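Cluditley Breakfast Set: Toast Part

Maintained by Soon-im Heo and I-seul Chae, Amdale

Contents

The Toast part is a small collection of pictures and written notes on making toast at a table. It has 217 notes, and each note belongs to one or more pictures. We started it in May, after the Jeon kitchen list was finished, and we use the same words as that list where it is possible.
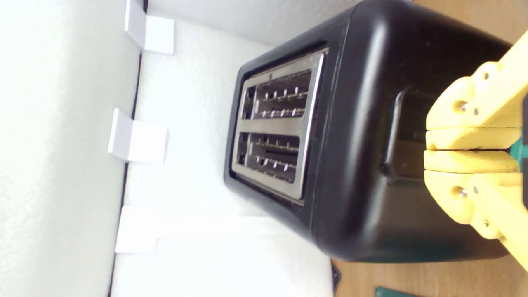

Words for the toaster are the most difficult part of the notes. Please write "slot" for the opening where the bread goes, and "guard" for the thin wires inside it. The toaster has two slots side by side in one metal plate, so a note must say which slot is meant. We write "near slot" and "far slot", counted from the lever. Do not write "left" and "right", as these change when the toaster is turned.

Lever

The lever has its own field with the values "up", "down" and "not seen". If you cannot decide, choose "not seen". Do not guess from the color of the bread.
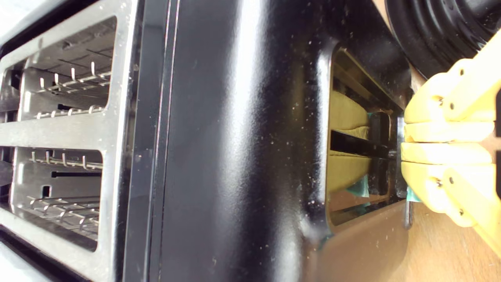
A second field, "surface", is for crumbs, dust and fingerprints. It is free text and may stay empty. Crumbs on the body and crumbs in the slots are written separately, with a semicolon between them.

Plate and table

A plate is "ready" when it has no food on it and stands within reach of the toaster. Other things on the table, such as a cutting mat or a box, go to the field "also present". Give the color only if you are sure.
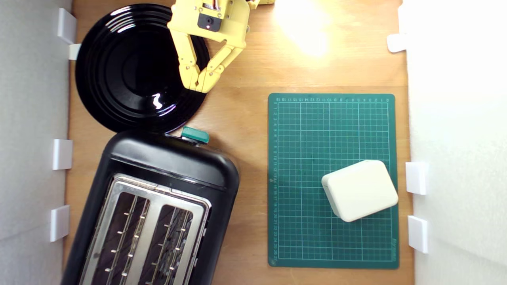

The word "dish" was used in version 1 and is now replaced by "plate" everywhere. Butter, jam and knives are in the Zoletti part, which has its own README.

Known problems

In 4 notes the lever field is missing. Note 258 in the old numbering is a copy of another one and was removed, but the old index still shows it.

Corrections are welcome. Please send the note number together with your new text.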